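4. Getting your loaf or potatoes ready on the Vokside board

Now for the fun part! Once the board is unpacked and rinsed (section 3), you can start using it right away. It's a flat, flexible board, so it works just as well on a desk or a side table as it does on a kitchen counter — handy if your kitchen is as small as ours was when we started out.

1. Wipe the table and lay the board down with the long side facing you.

2. Press once on each corner. If one of them lifts, turn the board over and try again.

3. Set the food in the middle of the board, a little above center if you like to keep the front clear for your knife. Round items such as potatoes and small rolls like to wander, so keep hold of them until they've settled.

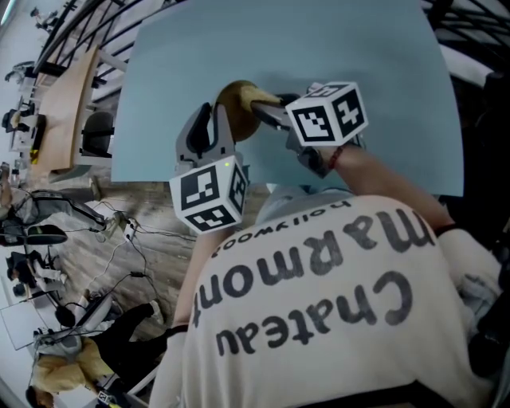

4. Check for rolling. Let go for a moment. If the food moves, turn it until it rests on its flattest side.

5. Slice away from your holding hand, starting at the end farthest from you. The surface is very kind to blades — you'll notice it within a week!

Note: The board comes in two sizes. The large one weighs 289 grams and fits most dish racks standing up.

Caution: Do not use the board as a trivet. Let pans cool for 10 minutes before you set them on it.

Caution: Keep bracelets and loose sleeves clear of the knife.

Cleaning between foods

Wash with warm water and dish soap, then stand the board on its edge to dry. After raw meat, wash it twice. Beet and turmeric stains fade nicely with baking soda paste left on for 5 minutes (thanks to Meirion Sayce for that tip, we use it all the time). Go on to section 5 for storage.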